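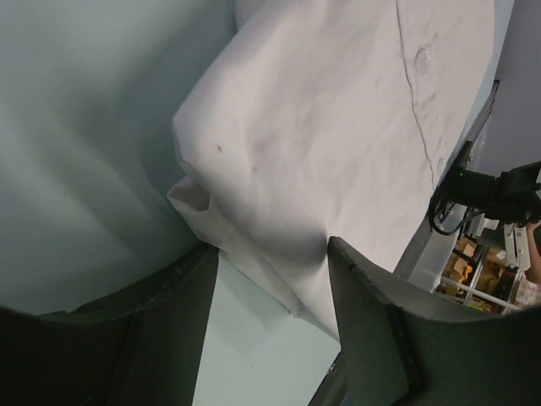

Hustdale Community Laundry and Clothing Room
Monthly safety checklist, with comments

Last updated: February 17, 2024

Search this site Search Go

Print this page | E-mail this page

Checked by: Jasper Cuypers
Areas covered: washer room, dryer room, folding and pressing area, stock room, rear exit
Marks used: OK, FIX (needs work, can stay in use), OUT (do not use until cleared)

WASHERS

Supply hoses, no bulges or cracks: OK
Comment: Hoses on the back row were replaced in December. Write the date on the tag next time, the ink has already faded on two of them.

Drain trough clear: FIX
Comment: Lint and a sock at the far end. Cleared during the check. The screen is bent and lets things past it. New screen needed.

Door locks hold during cycle: OK except washer 4
Comment: Washer 4 can be pulled open while the drum is still turning. Marked OUT, unplugged, sign taped to the door. Divadska has been called for the repair. Do not take the sign down because the machine "seems fine."

Floor dry, mats flat: FIX
Comment: Mat by the sink curls at one corner. Turned it over for now. It will curl again.

DRYERS

Lint screens cleaned after every load: FIX
Comment: Screens were full on 3 dryers at opening. Same note as last month. Evening shift needs to do this before locking up.

Vent duct attached and not crushed: OK
Comment: Dryer at the end of the row had been pushed back against the wall. Pulled it out and put tape on the floor to show where the front feet go.

Outside vent flap opens freely: OK

No oily rags or kitchen towels in dryers: OK
Comment: Wall sign is still up and readable.

FOLDING AND PRESSING

Iron cords, no fraying or exposed wire: FIX
Comment: The Akero iron has a worn spot where the cord enters the handle. Moved to OUT after a second look. Use the other one.

Irons off and standing upright when not in use: OK

Ironing board legs lock: OK
Comment: Stiff. A little dry lubricant would help.

Table edges smooth, nothing to snag cloth or skin: OK

Spray bottles labeled: FIX
Comment: One bottle had no label. Could be water, could be stain remover. Poured out and rinsed.

STOCK ROOM

Shelves anchored: OK

Heavy boxes below shoulder height: FIX
Comment: Detergent from Meijer was stacked on the top shelf again. Moved down. Hangers and empty bags can go up there.

Bleach kept apart from other cleaners: OK

Step stool, rubber feet in place: OK

EXITS AND FIRE

Rear door opens from inside without a key: OK

Path to rear door clear: FIX
Comment: Rolling rack parked in front of it. It belongs by the stock room.

Extinguisher gauge in the green: OK
Comment: Unit 359. Pin and seal in place.

Exit light works on test button: OK

First aid kit: FIX
Comment: Out of burn gel, 5 bandages left. Added to the shopping list.

OPEN ITEMS
Washer 4 door lock, waiting on Divadska.
Replacement cord or new iron.
Drain screen.
Burn gel and bandages.

Signed: J. Cuypers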